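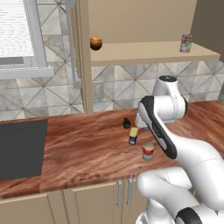
Volume 16, page 20

Paper Over the Stairwell

The main stairwell at Owusu College has been grey for as long as most of the staff can remember. Since 25th March it has been covered, from the ground floor to the third landing, in 400 sheets of hand-printed paper.

The work belongs to the second-year printmaking class. Each student cut one lino block, no larger than a dinner plate, and printed it in two colours of their own choosing. The sheets were then pasted up in rows with wheat starch, so they can be soaked off at the end of term without marking the paint.

Planning began in December, when the class measured the walls and drew them to scale on a roll of brown paper. The first layout was too tidy. Every block sat beside its neighbour like bathroom tile, and the colours went flat once you stood back. The second version let the sheets overlap at the edges, and that is the one that went up.

Paper came from Teren, a small mill that sells its offcuts by weight. The colour varies from batch to batch – some sheets are nearly cream, others closer to grey – and the students sorted them by hand before printing.

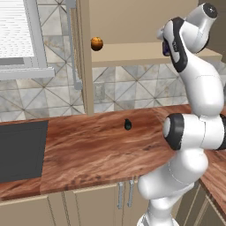
Pasting took longer than anyone had planned. The stairs stayed open through the day, so the class worked in the evenings, two to a ladder, with a third person below handing up sheets. The paste dried too fast near the heating vents and 16 sheets had to be reprinted.

The subjects are mostly local. There are magpies, the ferry wharf, a row of letterboxes and several versions of the old Pornia theatre with its crooked sign. One student printed nothing but shoelaces. Near the top landing the pictures thin out and the blocks become plain shapes.

A smaller set of the prints will travel to the Disness gallery when the stairwell comes down. The rest go home with the students. The blocks will stay at the college, where next year's class can ink them up again in whatever colours they like.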